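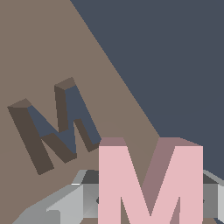 Stick-on letters for a house name, how do I space them?

Mercy Mabula
We've moved to Mapplebeck and I want the house name on the gate. Do you measure equal gaps between the letters or do it by eye? My first go on paper looked wrong in the middle.

Liam Wainwright
By eye. Equal gaps never look equal, as A and V leave big holes beside them. Tape a string along the bottom for a level line, place the first and last letters, then fill in from both ends. Leave it overnight before you glue and look again from the road. Straight-sided letters like M and H want more room than round ones.

Denise Crabtree
I just used a ruler and ours is fine. Clean the gate first though, mine fell off in July.

Nov 21, 2024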